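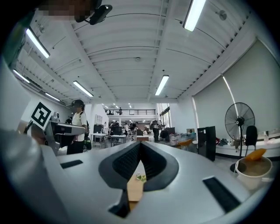 Open day at a robot lab -- what should I expect, and how do I get the most out of it?

Posted 2022-06-15 in Robotics & Automation > Visits and events

I signed up for the open day at the Kariuki lab in Remanbridge in July and I'm already way too excited about it. I work in the packing department of a small seed company in Brerndale and we have zero robots, unless you count the tape machine. My boss said I can have the day off if I come back with "something useful," so I'd like to do this right.

The invitation says there will be demonstrations with hand-held grippers, and that visitors can try them. I thought I was going to see robot arms! I've read that people use these grippers to show a robot how a job is done, by doing the job themselves while everything gets recorded. I get the general idea but not how you'd spend a whole afternoon on it.

So my questions are:

Is it worth going if you know nothing about programming?
Do they really let you try the grippers or is it more of a look but don't touch thing?
What should I ask so I have something to tell my boss?

Also it's a long drive for me (180 miles each way) so if the answer is "watch the video instead" please be kind but tell me.

Edit: somebody asked, no, I'm not allowed to bring our own product. I would have loved to see a gripper try a seed packet. They're so thin they slide right out of your fingers on a cold morning.

Answer 1 (accepted, 44 votes)

GO. I went to the one last year and I'm still talking about it, ask my family.

I do maintenance at a bottling plant and I can't program anything past a thermostat. It didn't matter one bit. The folks running the demos were happy to explain from the beginning, and the questions they liked best came from people who do repetitive work with their hands all day. You pack seeds, so you probably know more about picking up small slippery things than half the room!

On the trying part: yes, they let you. You get a short safety talk, then you go in small groups. Our group had 7 people and each of us got a few minutes with the grippers, one in each hand. You squeeze and the two fingers close. It feels like using big salad tongs at first and then something clicks in your head and you stop thinking about it. My job was to pick up a plastic cap and put it in a tray. I dropped it twice and then did it 3 times in a row without a miss, and I swear I was prouder than when I passed my driving test.
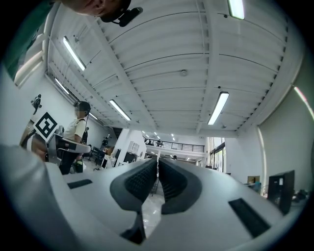 What surprised me is how much of the work is setting up and repeating. Start a recording, do the job, stop, put everything back a little bit differently, do it again. The woman who showed us said that if you always put the cap in the same spot, the robot learns the spot and gets lost when it's moved an inch. So they change things on purpose. I went home and looked at our line in a whole new way, because our bottles never arrive the same way twice and I'd always thought of that as our big problem.

The black and white square patterns they mount on the grippers are markers. I asked! A camera can pick them out easily, and that helps the software work out where the gripper is and which way it's turned. Try not to put your hand over one when you pick the thing up. I did, and had to start over.

Questions that got good answers when I was there:

How many tries does it take before a robot can do the job by itself? (The answer was a long one, and "it depends" came up a lot, but the reasons were interesting.)

What kind of object do you hate? They lit up at this one. Clear plastic bags and anything floppy. I bet seed packets would start a good conversation.

What does a bad recording look like, and do you keep it?

How does the finger shape get picked? They had spare pads out and we could feel the different surfaces.

Wear short sleeves or sleeves you can push up. Loose cuffs get in the way. Eat before you go, too. There was coffee but the line for it was long and I didn't want to miss my turn.

For 180 miles I'd say still yes, but find out if they have a morning group. The afternoon I went to ran late and I would have hated to drive home after that.

Comment on answer 1: Thank you so much!! I just wrote to them about the morning group. "What kind of object do you hate" is going on my list, in capital letters. -- original poster

Comment on answer 1: Seconding the sleeves. I wore a cardigan and ended up taking it off.

Answer 2 (7 votes)

Good answer above, I'll just add the boss part, since I've had to write that kind of report myself after a day at Lultton (different place, they do warehouse stuff, but the open day is set up much the same way).

Before you go, time one job at your work. Just one. How long a person takes to do it, how often it goes wrong, and what "wrong" means. Then at the demo you have something real to compare with. When I went I only had "we pack boxes" and the guy very politely asked me what size, how heavy, how many kinds, and I knew none of it. Felt silly.

Second, don't promise your boss a robot. What you'll see with hand-held grippers is people teaching. It's great to watch and I think it's the most fun part of the whole field right now, but between that and a machine standing in your packing room there's a lot of work. If you write it up as "how they teach it and what we'd have to know about our own jobs first," I think that's useful, and it's true.

Take a notebook. I thought I'd remember everything and I remembered the sandwiches. And ask before taking photos, some places are fine with it and some would like you to keep other visitors out of the picture.

Also if you get a choice of task take the one closest to your own work, even if another one looks more exciting. I picked the fancy one with the stacking cups and had a blast, but it didn't help the report any.

Answer 3 (0 votes)

never been to this one but my cousin went and said parking is bad. get there early. also i think they had stickers

Comment on answer 3: They did have stickers. I've got one on my toolbox.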